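Vulora 30 Wall-Mounted Dehumidifier

Home > Drying and ventilation > Fixed dehumidifiers > Vulora 30

Product code: 3764
Availability: made to order, next batch October

The Vulora 30 is a fixed dehumidifier for cellars, plant rooms, drying rooms and small stores. It removes up to 30 litres of water a day, measured at 30 °C and 80% relative humidity. Output falls as the room gets cooler and drier. At 15 °C and 60% expect less than a third of the rated figure, and size the unit on that if the room is unheated.

The unit hangs on a steel bracket, supplied, and takes air in through the lower grille. Dried air leaves from the top at a fixed angle of 20 degrees from the wall. The case is powder-coated steel in white or light grey. The front panel lifts off after two quarter-turn screws are released, and the filter, humidity sensor and control board can all be reached from the front.

Control

A built-in humidistat can be set from 40% to 80% in steps of 5%. The fan runs for three minutes before each reading so that the sensor sees room air and not air trapped in the case. If the room is above the set point, the compressor starts. If not, the fan stops and the unit waits half an hour.

A volt-free contact is provided for a remote humidistat or a building controller. When the remote input is in use, the built-in sensor is ignored, apart from the frost cut-out.

Defrosting is by hot gas. The control board starts a defrost when the coil sensor reads below -2 °C for ten minutes. Water collected during defrost goes to the same tray as normal output.
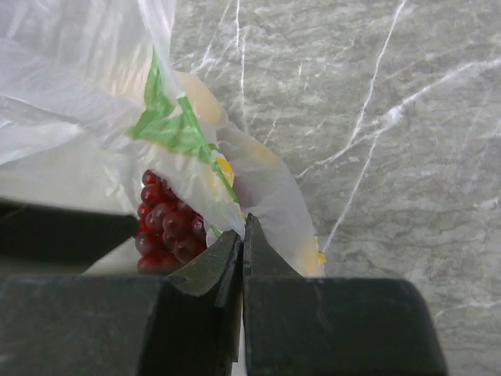 Drainage

The standard model drains by gravity through a 16 mm spigot on the underside. The hose must fall all the way to the drain, with no loops. Where this can't be done, order the Gratus pump kit, which fits inside the case behind the lower grille and lifts water up to four metres. The kit has its own float switch and stops the compressor if the pump fails.

The pump kit can be fitted later, but the tray must be changed at the same time. Units ordered with the pump come with the correct tray.

Siting

Leave 300 mm clear above the case and 200 mm on each side. Do not mount the unit over a radiator or facing an outside door. The wall must carry 45 kg. For stud walls, fix a timber board across at least two studs and screw the bracket to the board.

The unit is not suitable for pool halls or for rooms where chlorine is stored. See the Haugland range, which has coated coils.

Technical data

Rated output: 30 litres a day
Airflow: 310 cubic metres an hour
Power supply: 230 V, 50 Hz, single phase
Power input: 620 W
Fuse: 10 A
Noise at one metre: 46 dB(A)
Working range: 5 to 32 °C
Refrigerant: R290
Height x width x depth: 640 x 780 x 260 mm
Weight: 38 kg

Spares and extras

Filter, washable: code 1823
Gratus pump kit with tray: code 2126
Remote humidistat, Faletari type H: price on request
Drain hose, 16 mm, sold by the metre

Wash the filter in warm water every three months, more often in dusty rooms. Let it dry fully before it goes back. The coil should be brushed down once a year with the supply switched off.

Guarantee

Two years on parts, five on the compressor. Keep the label inside the front panel, as the serial number is needed for any claim.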